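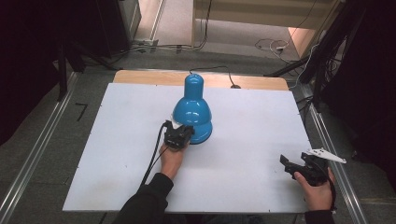
Lights out again in Zodthorpe as Estix brings forward cable work

Homes and shops on the east side of Zodthorpe lost power for a second evening running, and there's more to come. Estix, which runs the local network, now says the old cable under Stititetti Lane will be replaced in February. It had been down for the summer.

Power went at 6.40pm. Back on for most by 8, though the top end of the lane and the flats behind the bus depot had to wait until gone 10. Same streets as the night before.

The fault is in a joint near the junction with Mill Rise, according to Estix. It was patched last winter and patched again in the autumn. A spokesman said the company was sorry for the disruption and that a third patch "would not be the right answer for customers".

Shops took the worst of it. The chip shop shut halfway through tea time with a queue out the door. At the Lu bakery, which does its dough overnight, the ovens were off long enough that the morning bread was late and there were no rolls at all. The chemist stayed open by torchlight for people collecting prescriptions but could'nt take cards.

The primary school wasn't affected. Nor was the health centre, which is on a different supply.

Several residents said the texts were the real problem. Some had a message saying power would be back by 7, then another saying 9, then nothing. Others on the same street got no message at all. Estix says anyone who hasn't been getting updates should check their number is right on the website or ring 105, which is free and works from mobiles.
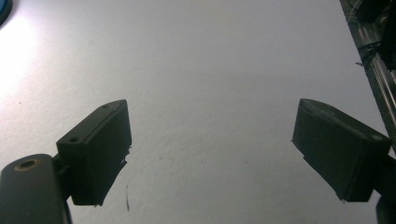
What happens in February

The lane will be dug up in 4 stretches, starting at the Mill Rise end. Each one closed to traffic while the crew is in it. Pavements stay open, with ramps for wheelchairs and prams. Parking bays outside the shops will be lost for the whole job and there's no word yet on whether the depot car park can be used instead. The council has been asked.

Planned switch-offs are expected while the new cable is joined up. Daytime only, Estix says, and every household gets a card through the door first. Work stops at 6pm each day. No Sunday working has been asked for.

Buses towards the station will go round by the church. The stop outside the bakery is out of use and passengers should go to the one by the post box on Mill Rise. Bin lorries will come earlier than usual, so bins out the night before.

Anyone who relies on medical equipment at home, has a baby under one or is of pension age can join the priority register. They get a phone call before a planned cut and extra help in a long one. It's free, and you can sign up a neighbour if they ask you to.

Compensation is a sore point. Neither cut was long enough to trigger an automatic payment, and spoiled food isn't covered by the network. Home insurance might be worth a look. Estix has offered the shops on the lane a meeting, date to be set, and says it will "listen to individual cases". Shopkeepers we spoke to want that in writting.

An open evening with maps of the dig is promised at the church hall before work begins. We'll print the time when we have it.

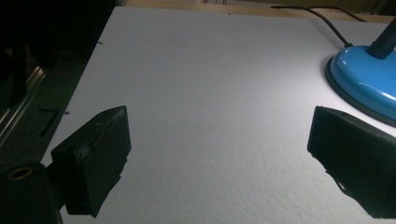 A reader on Mill Rise got in touch to say the cuts go back a lot further than two nights. The lights there have been dipping since the clocks changed, the reader said, usually when everyone gets in and puts the kettle on, and it has been reported twice with no reply. "Dig it up by all means, but do our end properly while you're there."

Estix says Mill Rise will be checked as part of the same job.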